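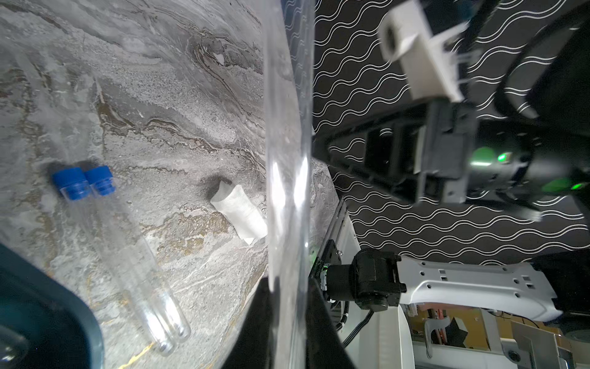 Since June I test the water of our well by myself. The house in Pirby came with an old well, 11 metres deep, and the former owner told us only that the water is "good for tea". I wanted to know a little more than this.

The laboratory in Gotness asks you to bring 500 ml before nine o'clock in the morning, and they accept samples only on Tuesday. My first result for hardness was high, which explained the grey ring in our kettle. Nitrate was fine. My neighbour Hafiz Oei, who grew up with the same water, laughed at me and drank two glasses.

I still boil it for the baby. Next month I will send a sample from the garden tap also, as the pipe there is older and I don't trust it much.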